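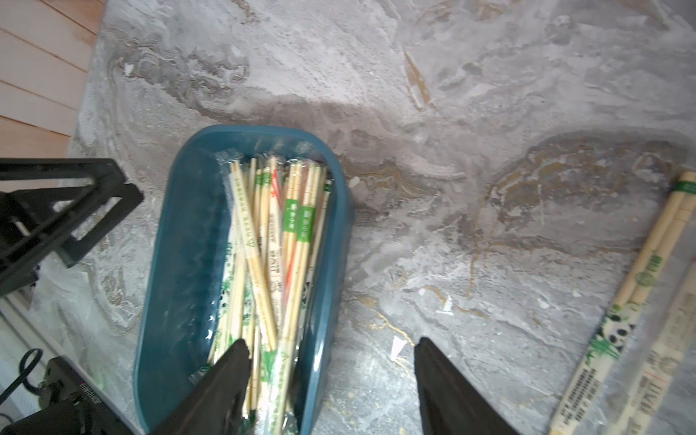

Session 4: Throwaway things at the table
Evening course in household materials, Eklow
Notes revised June 3, 2020

Welcome back, everyone, and thank you for the lovely pile of wrappers you brought in after the last session (the biscuit ones especially, I could have talked about those all evening). We finished on glass and tin, if you remember, and I promised that we would move on to the things we use for one meal and then never see again: cups, forks, napkins, little pots of sauce, chopsticks, straws, and all the bags and sleeves they come in.

The object and its wrapping
I'd like you to get into the habit of looking at these as two separate things. A fork has one material and one job. Its wrapper has quite another material and another job, mostly to do with keeping the fork clean on its way to you and telling you who it came from. When you fill in your sheet, please give each its own line, even if it feels fussy! Last year we put them together and then spent half a session pulling them apart again.
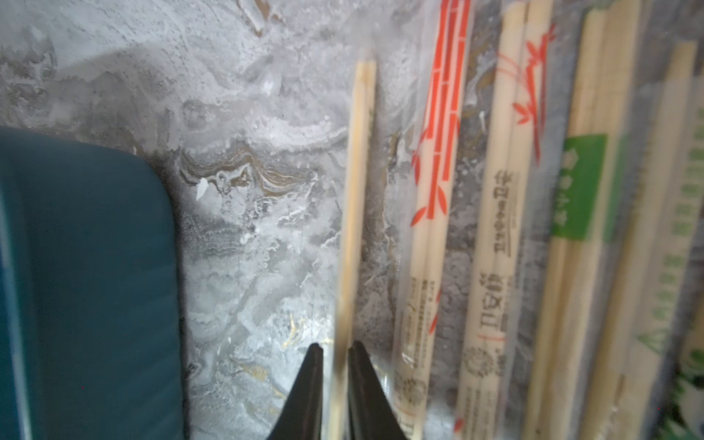 A chopstick out of its wrapper: pale wood, cut square at the top.

Wood is a good one to start with, as most of us have some at home. Plain wood with no coating will soften and rot down in time, though a thick piece takes a good deal longer than people expect, and a garden heap that is cold and dry may hardly touch it. Snapping it into short lengths helps. Painted or varnished wood is another matter and should stay out of the heap altogether. Paper comes next, and is easy enough until it has been in contact with oil, when many collections will turn it away. Clear film is the hardest of the lot. It weighs next to nothing, it clings to everything, and it is nearly always the last thing left at the bottom of the bag.

A worked case: Prumimville
Some of you will have read ahead. The café at Prumimville kept every throwaway item from its lunch service, 2,504 pieces over 34 days, and sorted them on trays in the back kitchen. Before they started, the staff were asked which sort would be the most trouble, and nearly all of them said cups. The cups stacked neatly and gave no bother at all. What wore everybody out was the sleeves and film, which had to be peeled away by hand before anything else could be weighed.

Look at the café's tables in your Wostico reader and see whether you agree with how they dealt with mixed items. I'm not sure I do.

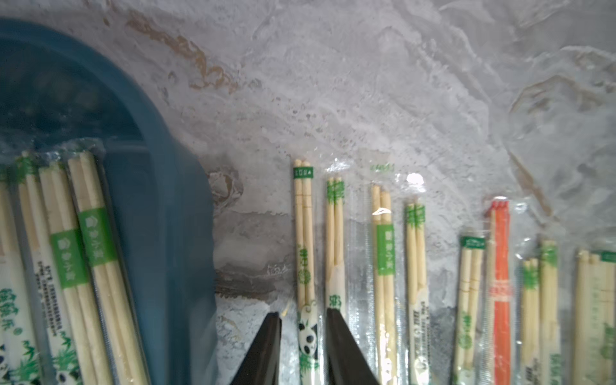
One reply from the August group was that the wrapper ought to be blamed on the shop and the fork on the eater, and that a single total hides who could have done something about it. I think there is a lot in that, and we'll spend the first 25 minutes on it next time.

To do before Session 5
Keep your own throwaway items for a week, rinsed if they need it.
Fill in the sheet, one line for the object and one for the wrapping.
Write 200 words on the item you found hardest to place. A bit over is fine, I do enjoy reading them.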